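Home Office & Craft Room > Desks and Work Surfaces

Search this forum... Go

Finally picked a wood top for the new office!
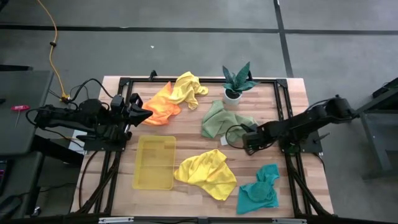

Replies (newest last)

plonen_jo: Butcher block, you guys! I sold the giant corner desk in August and I'm so happy with the space (I can roll my chair all the way back now!). Two coats of oil so far. Do I stop there?

Hatem Belhaj: Love butcher block! Go to 3 coats if your coffee mug lives on it.

rangelcrafts: Gotta disagree, oil is a pain. I put hard wax on mine and haven't touched it since.

plonen_jo: Ooh, but can you spot-fix hard wax? I use glue and paint A LOT.

rangelcrafts: You can! Light sanding, dab more on, done.

Hatem Belhaj: Still team oil, sorry :) Mine is 13 years old and gets prettier every year.

Comments

Brestotow: Saving this thread for my sewing room!

skundard_k: Do the underside too, mine cupped.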